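Soil microbes in the Tendville allotments: what we found with a pocket sequencer

Our project started with a simple question: does a compost heap turned every week hold a wider mix of bacteria than one left alone? We took 23 samples from nine heaps, froze them the same evening and extracted the DNA with the Hattori kit. The first batch gave us almost nothing (humic acid, the brown gunk in compost, blocks the enzymes), but a second wash step fixed it and we were thrilled to see proper bands on the gel!

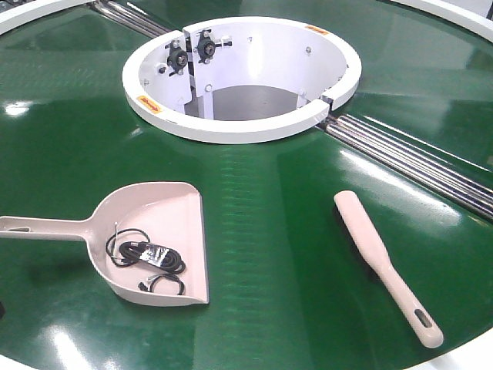 Figure 1. Green surface with the white central hub.

Reads were sorted by species using Raluline. We dropped anything shorter than 50 bases and compared the heaps in pairs. 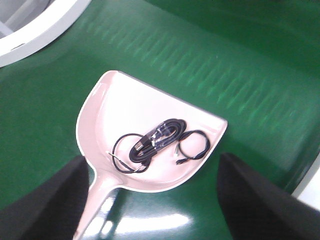
Figure 2. Pink dustpan with black cables, one with a USB-A connector.

Turned heaps had more kinds of bacteria in nearly 66 per cent of the pairs. The heat-loving groups were the big surprise - they turned up even in the smallest heap, by the Stetent Road gate.

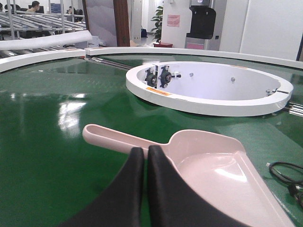

Figure 3. White ring and dark gray bearings on the green surface.

We would love to repeat the sampling in winter. Three of the unturned heaps shared a single source of straw, so that comparison needs doing again with fresh material.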